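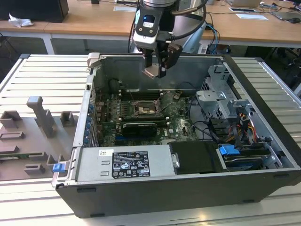 Niro live at the Landeg: is the second set really better than the record?

Forum: Soul, Gospel & R&B > Live Shows
Started 23 November 2023

peachtree_alto
OK so I finally got to see Niro at the Landeg last night and I need to talk to somebody, because my husband fell asleep the minute we got home. First set was most of the Zamow album, in order, pretty much note for note. Lovely. Then they took a break, came back with just organ, drums and two backing singers, and it was like a different person walked out. She did "Carry Me Over" so slow I thought the drummer had quit. People were up on their feet before the second verse! I've played the record to death since May and I never once heard that song the way I heard it last night. Anybody else there?

low_end_larry
I was there, up in the balcony by the rail. Going to be the grump here. Second set was way too loose for me. The organ stepped all over her on the quiet tunes and she came in early on the bridge of "Carry Me Over," you could see the singers look at each other. The record is the better version and I'd say so to her face.

peachtree_alto
Larry she did NOT come in early, she was pushing it on purpose. That's church singing. You lean on the band till they come with you.

low_end_larry
I played bass in a church for 9 years, I know what leaning on the band sounds like :) That was a missed cue. A pretty one, but still. 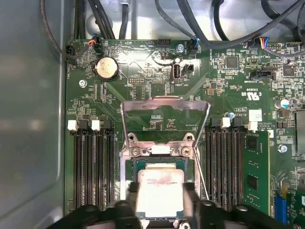 Processor held over the socket, lever at the right

dusty_45s
Wasn't at the Landeg but I caught the Onditz show the week before and she did the exact same thing on the bridge. Same spot, same early entrance. So either she misses that cue every night or it's the arrangement now.

Sound was rough at the Onditz, by the way. It's an old movie house and if you sit under the overhang the vocals turn to soup. Go for the middle rows if you can.

low_end_larry
Huh. OK, if she did it both nights I'll take back "missed cue." I still don't like it. The record has that little pause before the bridge and the pause is the whole song for me.

marigold_b
I'm with Larry on the pause. Also, can we talk about the price? I paid 36 dollars for a seat and then there was a fee on top, and then the T-shirts. I love her but I had to choose between a shirt and parking.

peachtree_alto
I got the shirt. It runs small, go up a size.
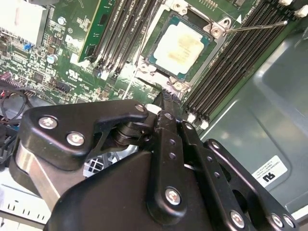 CPU seated, memory slots on both sides

marigold_b
Does anybody know who the taller backing singer was? The one who took the low part on "Morning Bread." I could've listened to her alone for an hour, and I didn't catch her name when Niro did the introductions because the guy next to me was whooping.

dusty_45s
Didn't get it at the Onditz either. There's no program or anything. I asked at the merch table and the kid thought I wanted a poster.

hammond_hal
Organ player here (not THE organ player). He wasn't stepping on her. He was filling where the strings are on the Zamow album, and with no strings somebody has to. You could argue he had it too loud, sure, but that's the person at the board. From the floor it was fine. Nearly 100 people crammed down front where I was and not one complaint about the organ.

low_end_larry
You asked them all, Hal?

hammond_hal
I asked my wife, who counts for most of them.

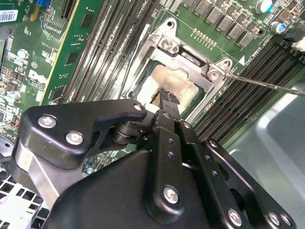
Caradog Ellis
Section moderator

Moved this over from General since it's a show thread. Please keep ticket swaps in the Swaps section, I've taken out 2 posts that were offering seats for the next date.

Since I'm here, I was at the Landeg too and I'm on the side of the second set. I liked the Zamow album fine but it always sounded to me like a great singer being very careful. The slow "Carry Me Over" was worth the drive. I do agree the organ was hot on "Morning Bread," I was under the left speakers and lost most of the low harmony marigold_b is talking about.

marigold_b
Thank you! So it wasn't just the whooping guy.

peachtree_alto
I'm thinking of going again next month if I can talk my sister into it. Larry, you coming?

low_end_larry
Probably. Balcony again. I'll be listening for that bridge.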